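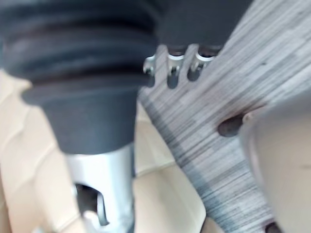

Can I wipe the wood-grain panels with a damp cloth before putting the unit together?
Wipe them with a dry cloth only. The cut edges take up water until the edge strips are fitted in step 4.

3. Fitting the panels (Tinside shelf unit, gray wood-grain finish)

You need a flat surface at least 60 inches long, a rubber mallet and the hex key from the hardware bag.

1. Lay the panels on a blanket with the patterned face up. Check that the grain runs the same way on all of them.

2. Push the dowels into the short ends of the base panel. Tap lightly with the mallet. Stop when 5/8 inch is left showing.

3. Stand the side panels on the dowels and press down evenly. Turn the cam locks clockwise by hand, then a quarter turn with the hex key.

4. Press the edge strips on, starting at a corner. Hold each one down for 21 seconds.

5. Slide the back panel into the groove and fit the top.

Note: Small differences in shade between panels are normal. Panels from the older Clarnham series have a different groove and do not fit this unit.

CAUTION: Do not use a power driver on the cam locks. The board can split.

CAUTION: Each shelf holds up to 46 pounds. Fix the unit to the wall before loading it.

For missing hardware, write to Golnar Babaei, Parts Desk, and give the number on the bag label.

Revised 11/20/18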